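Shop shelf task: remote control or guiding the arm by hand?
Forum: Teaching and demonstration

wgeerts
Hello all, and sorry in advance for the length. Our task is putting drinks bottles in a basket, and we've saved 459 runs by remote control so far. I'd love to hear how others teach this, as my arms are worn out!

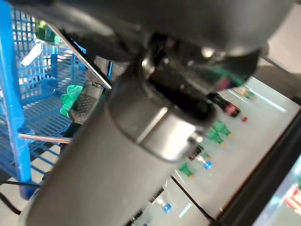
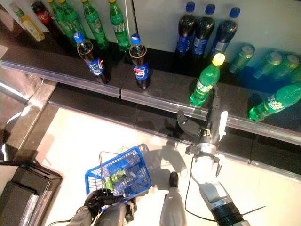 My question is whether to go on steering from the headset or switch to moving the arm by hand. By remote I get both arms at once, and with the blue basket to look after as well as the bottles I'm fond of that, but my reaches come out slow and full of little corrections.

mita_22
By hand, every time. You feel the bottle through the arm, and 15 good runs taught ours more than a week in the headset did.

ans_dewulf
I don't agree, I'm afraid — if you stand there pushing the arm, you end up in the camera views, and then you have to deal with that later. Keep the remote, Wouter, but slow the hand down near the shelf and throw out the runs where you dithered.

mita_22
Fair point about the cameras, though ours learnt fine with my elbow in half the runs.

wgeerts
Thank you both, this is lovely. I'll try Ans's slower setting first and post again in November.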